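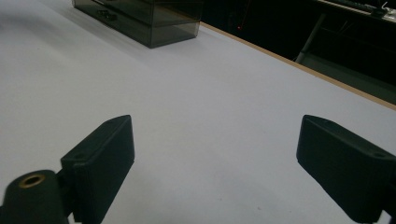
A reader in Skatby wrote in to say that small drawers only ever hold what you forgot you owned, and that she had given hers away. We put that to the woman who runs the sorting service in Skendville, and she didn't disagree.

"She's right if the drawers come first," she said. "People buy the drawers, then go looking for things to put in them. I'd rather see everything out on a table before anyone spends a cent."

She has been doing this work for ten years, mostly in flats and home offices, and charges $101 for a morning. She asked us not to use her name because half her clients live on the same street and don't know about each other.

Her method starts with a clear table. She prefers a white one, as screws, beads and fuses show up on it, and a pale top will also show you the dust. The box goes at the far end, away from your elbows. After that you tip out one container at a time.

"One," she said. "If you do two they mix, and then you're there till dinner."

On the colour of the plastic she has firm views. Clear looks messy from across the room. Solid colours mean you open every drawer to find a battery. She likes a smoky grey, where you can tell that a drawer has something in it but don't have to look at it all day.

"I've had people tell me it looks grubby. It's tinted, it's meant to look like that. Give it a wash in warm water and you'll see."

She doesn't use dividers in anything small. She does label, on masking tape, in pencil, for the first month. By then the owner has usually moved things to where they want them and the tape can come off or be written up properly.

We asked about the largest job she'd had. It was a retired model maker's spare room in Orkgate, and the family wanted a list for the insurance. The list ran to 3,119 pieces, and 283 of those were hinges.

"He knew what every hinge was for. I wasn't going to argue with him. We kept the hinges."

What did go was packaging. In her experience most of the bulk in a desk or a craft room is boxes that other boxes came in, and instruction leaflets for things long gone. She takes the leaflets away for recycling herself, or they creep back.

She buys most of her drawer units second-hand through Ngubane, the reuse shop behind the Skendville library, and checks that each drawer runs freely before she pays. Handles can be replaced. A cracked runner can't, or not for less than the unit is worth.

Her own desk, she said, has one drawer that sticks and is full of rubber bands. She hasn't got to it. December is quiet, so maybe then.

Related stories
Where to take old batteries in Skendville
Ngubane extends its drop-off hours
Three ways to store sewing notions
Orkgate repair morning: what to bring

Get our home and garden newsletter once a month. Enter your email to sign up. You can unsubscribe at any time.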